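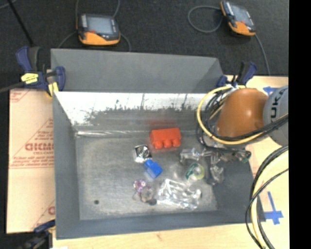 [Surkar-parents] Re: odds and ends tray, what do we keep?

From: Elin Meredith
To: Surkar parents list
Date: September 15, 2023

Quick one before I run, typing on the bus so sorry in advance.

Went through what's in the grey metal tray. My votes:

Red-orange brick, the one with the three studs along the edge - keep, goes back in the building tub. Blue block same. Kimutai's two were asking after a blue one at pickup, may be it, may not.

Tape, green and white one - keep. Front desk drawer please, NOT the craft trolley. It never comes back from the craft trolley.

Little round silver thing with the ridges. Bottle cap? Bearing? Couldn't tell. If it's off somebody's scooter speak up this week, otherwise it goes. Not leaving it where the under-threes can get at it either way.

Clear plastic bits - no idea. One looks like a clip or a bracket sort of thing. Does anyone recognise it? Could be off the Lurach shelving, which has been missing a clip on the bottom shelf since April. Emmanuel you put that up, have a look?

Crumpled clear bag - bin. Soft plastics if you're going past the shops.

Purpley glittery scrunched up thing - bin, unless a child is heartbroken about it. Mine would be.

Tray itself is pretty scuffed on the white part but I don't mind that, wouldn't spend money on it. A new one from the Holtville catalogue is 47 dollars plus postage and we'd wreck it by Christmas.

Also can we agree the tray is for stuff with no home. If you know where it lives pls walk it there.

Elin

On the earlier message, Kenneth Mercado wrote:

> Hi all,
>
> Tidying the toy library cupboards ahead of the Boateng hall booking
> and the odds and ends have built up again. I'd rather not throw
> anything out without asking, after what happened with the train
> wheels.
>
> Could people say keep or chuck? Colour-sorting the building tub is
> next, if anyone has a spare hour. Thaís has offered to do labels.
>
> Cheers
> Kenneth

PS Thaís, labels in big letters please, the last lot I coudn't read without my glasses. Blue tack is in the top cupboard.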